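3.2 Survey of household work surfaces

Between March and the close of fieldwork we posted 2,119 forms to addresses in Lurnuddale and Pradville. Returned, 513. Lower than hoped, but the spread of ages was fair. Forms asked where paid or unpaid work was done at home, on what, and for how long in a sitting.

Kitchen table came first in both towns. Then the bed, then a desk. Few in Pradville had a desk at all - older terraces, small back rooms, no space for one. Magalhães (who coded the Pradville replies) notes that "desk" was used loosley and may take in shelves and ironing boards. We left these as written.

Rent matters more than age. Tenants of the Girard blocks moved thier work from room to room during the day; owners mostly did not. The earlier Olletti study, with almost 2,000 replies, found the same for rent but did not ask about moving. Direct comparison is weak.

Surface size was asked in words, not measured. "Big enough for both arms" was a common answer and we took it as a class of its own, between "tray" and "full table". See Figure 5. 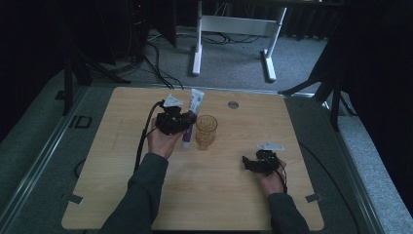
Figure 5. Square, light-coloured wooden top, both forearms on the board.

Replies in this class came mainly from people living alone. Reasons unclear. Rajan suggests cost, and section 4 takes this up along with storage.

Print this page
E-mail this article

Last updated: Aug 11, 2022

Related items
Renting and room use in Pradville
Lurnuddale housing survey: notes on method
Usha Rajan and Ermelinda Magalhães: Working from the bed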